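Okay, slide one, money. I'll say hi first, then get right into it so we don't run over like we did in April.

So when we priced the Penry cell, the arm quote was the easy part! What got us was everything around it (grippers, cables, mounting plates, bins, a table that doesn't wobble). I had 800 dollars down for "misc" and it was gone before the second delivery. Pause here, people usually laugh.

Ask for hands: who has a line for spares? I'd put in 70 hours of setup time too, and roughly 100 for the first year of fiddling.

Next slide. Leave it up while I talk about tape.
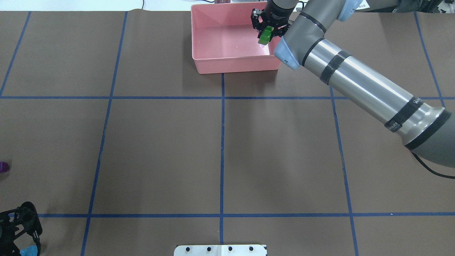 Photo: Haziq Oei / Ullow

Blue tape on a brown table, and you've got a grid. Cheap stuff! Put it in the budget anyway, along with the plastic bins. The gripper's got a green piece over the pink one there, and those fingers are what I'd want a second set of.

Then the Nurar quote, page 59 of the handout. Take questions on leasing.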